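Bestora Nylon Shuttlecocks, Tube of Six: Review

Posted 05/10/2023

I have played badminton twice a week for most of my adult life and I have been promised a plastic shuttle that "flies like feather" more often than I care to remember. The latest promise comes from Bestora, and it is printed on the tube twice, once in gold.

I paid for mine at the Ralluvport sports center shop, where they cost a little less than the Cendeo feathers I usually buy. That matters, because price is the whole argument for nylon. A feather shuttle can be finished in one hard game. A nylon one is supposed to last you weeks.

So, does it last? Mostly. I used the first shuttle for 2 full evenings of doubles before the skirt started to go soft on one side. The second went the same way. The third split near the base after one mishit off the frame, and I don't think I hit it all that hard. The side of the tube says 2000 hits per shuttle. There is no word on who did the hitting.

The flight is where I lose patience. A feather shuttle leaves the racket fast and then brakes sharply, and your whole clear and drop game is built on that braking. The Bestora keeps going. My clears landed long all through the first evening, and by the time I had adjusted, my net shots were sitting up and begging to be smashed. You can get used to it. Then you go back to feathers for a league match and have to get un-used to it.
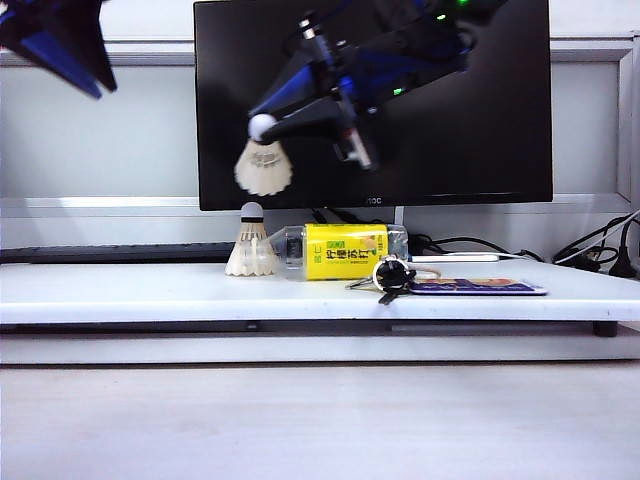
Temperature is the other thing the tube is vague about. There is a speed marking on the lid, medium, and that's all the help you get. In July, in a hall with the doors propped open, medium played fast. Last week, with the heating still off, the same tube felt slow and a bit dead. Feathers change with the weather too, but you can buy them in proper speed grades and pick one that suits the hall.

I also tried the Liyanage hybrid, which has a real feather look and a plastic lower skirt. It flew better than the Bestora and turned over more cleanly at the net. It also costs nearly as much as a plain feather tube, so I can't see who it's for.

Small complaints. The Bestora lid pops off in a bag — I found shuttles loose under my shoes both times. The yellow is fine under bright lights and hard to pick up against a pale wall. And the sound off the strings is a flat clack that carries across the hall.

For a school gym or a back yard, buy them. For club play I would stay with feathers and moan about the price like everyone else. I have one Bestora left and it lives in the car.

Score: 37 out of 100. It would have been 35, but the cork held up better than I expected.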